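Nava N5 Ribbed Finger Set
Warnley part no. 1000-78

Replacement fingers for Nava parallel grippers. The ribbed inner face bends around soft goods – pouches, bags, folded cloth – at low closing force. Matte black, sold in pairs.
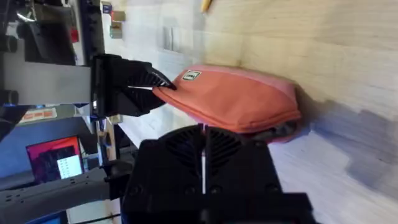
N5 finger, tip against a zippered fabric pouch.

Rated for 3000 cycles at full load. Mounting screws included; block sold separately. Wrist camera bracket: see Datusex adapters.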